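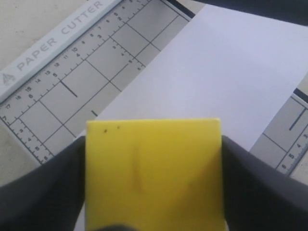
Yellow sponge, Monday afternoon.

09/09/2024

I've had the new Urkton record on repeat since Friday and I think I finally know what I want to say about it. It's called Pleltgate, it runs 13 songs, and it's the first thing they've put out since Peninah Nyaga took over most of the singing.

Some background for anyone who doesn't follow them. Urkton started as a two-guitar band with Mwangi Minja writing and singing everything. The first couple of albums were loud and fast and a little samey. I liked them, but I could never tell you which song was on which record. Then came Jakab, which slowed everything down and had Nyaga singing backup on a few tracks. She was the best part of it. I said so on here at the time and a couple of people wrote in to disagree.

Pleltgate is her record for the most part. Minja still sings on three songs, and he plays guitar all over it, but the melodies are built for her voice, which is low and a bit dry. She doesn't push. On the opener, "Nesura," she comes in almost a full minute late, over one organ chord and a floor tom, and when the guitars show up behind her they stay quiet. The old version of this band would have had a solo there.

The next few songs keep to that pace. "County Line" is the single and it's fine. I skip it now, but I've heard it too many times. "Borrowed Coat" is better, with a chorus that only happens twice and a bass part that I've been trying to learn. I have the verse down. The turnaround at the end of it has a passing note I keep missing, and I may be playing it in the wrong position altogether.

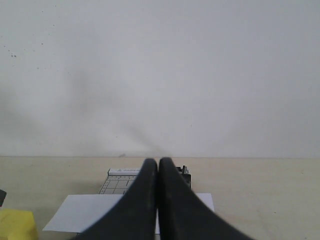

The middle of the album is where it drags. There are four slow songs in a row, all in what sounds like the same key, and two of them have the same brushed drum pattern. Any one of them would be a nice breather between faster songs. Together they make a long stretch where I end up looking at my phone. If I'd been in charge I would have moved "Salt Truck" up from the second side to break it up. It's the only real rocker here and by the time it arrives you've forgotten they can do that.

Minja's songs are a mixed bag. "Eleven Acres" could have come off the first album, and I mean that as a mild complaint. "Letter to the Landlord" is funny and short. The last one, "Good Enough Till March," is the best thing he's written, a plain country waltz about putting off fixing a roof. Nyaga comes in on the second verse a third above him and they sing the rest of it together. I wish there were more of that. They have two good singers and they mostly keep them in separate rooms.

The sound is drier than on Jakab, with less reverb on everything. I like it on the drums and on her voice. The acoustic guitars are a little thin, mostly on the right side — I noticed it more on headphones than on the speakers in the kitchen. The whole thing is 56 minutes long and I think it would be a stronger album at 45.
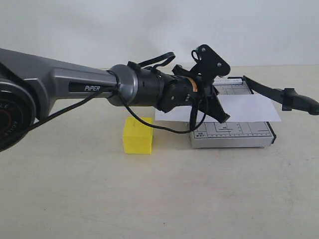 The show

I saw them the week before the album came out, in a room that holds around 471 people and was maybe two thirds full. They played most of the new songs and skipped the slow run in the middle, so perhaps they know. Nyaga barely talked between songs. Minja talked plenty, mainly about the van.

"Nesura" was louder live and I missed the organ, which they covered with a second guitar. "Salt Truck" was the high point. They stretched the ending out for several minutes and it held up the whole time. For the encore they did two from the first album with Nyaga singing, and I'd buy a live record just for those.

I picked up the vinyl at the table. It's a double, with one song on the fourth side, so you get up to flip it for four minutes of music. The lyric sheet is printed in gray on darker gray and I gave up on it. I'd still say get it if you liked Jakab. If you only know the early stuff, try "Salt Truck" and the waltz first.

Next week I'm hoping to get to the pile of seven-inches I bought over the summer.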